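The Lorko reunion special is back on the calendar for February, and I'll believe it when I've watched it. This is the third time the dating show's producers have promised all 10 original contestants on one couch. The first time we got six and a clip reel. The second time we got a statement.

What's new is the teaser, 17 seconds long, which fans have been picking over like it's courtroom evidence. Two former castmates hug. Somebody off camera says "you knew." Then a door closes. From that, one recap account built a 700-word theory about a secret engagement, and by 10 p.m. three other sites had run it as news.

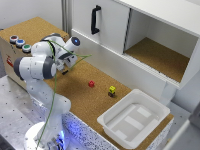

I went looking for where the engagement story started. The oldest version I could find was a comment on the Bitow fan forum, posted by an account with no other comments. It said a cousin had seen a ring. Whose cousin, it didn't say. The forum's moderators added an "unconfirmed" tag within the hour, and every write-up I read left that part out.

Then there's Hviid, the streaming service that carries the show. It told subscribers the reunion would be "unfiltered." The last one was called unfiltered too - and it had a musical number. Viewers who paid for early access got it a whole four hours before everyone else, with the same bleeps in the same places.

Could the couple be engaged? Sure. They could also be two people under contract to promote a TV special, which would explain the matching vacation posts. I'd put more weight on the second one until somebody says something on the record.

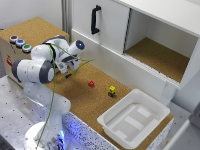
## Also not holding my breath for

The Vundix podcast says it has 300 unaired voice messages from season two and will play "the worst of them" next month. It said that in the fall as well. We got an episode about meal kits.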